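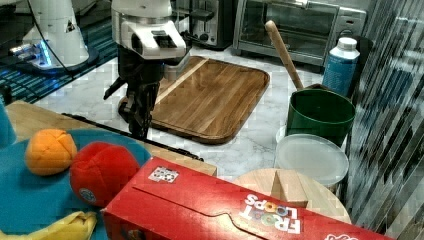 Flarnia Dream and Plant Diary Notes

Welcome, and do take your shoes off! This folder holds 693 diary entries from people who sat quietly with one gentle garden herb (mugwort, mostly, or lemon balm) and wrote down whatever came to them overnight.

What's in it
entries.csv, one row per night, and herbs.csv, which Orsolya Pap typed up from the Wirkutier retreat notebooks.

Before you use it
Names have been taken out. Entries over 500 words were trimmed, except for 9 that Vilmos Oláh begged us to leave whole, and I'm glad he did. Moon phases are missing for June, sorry.

Please don't treat any of it as medical advice.

Questions to Dorottya Hegedűs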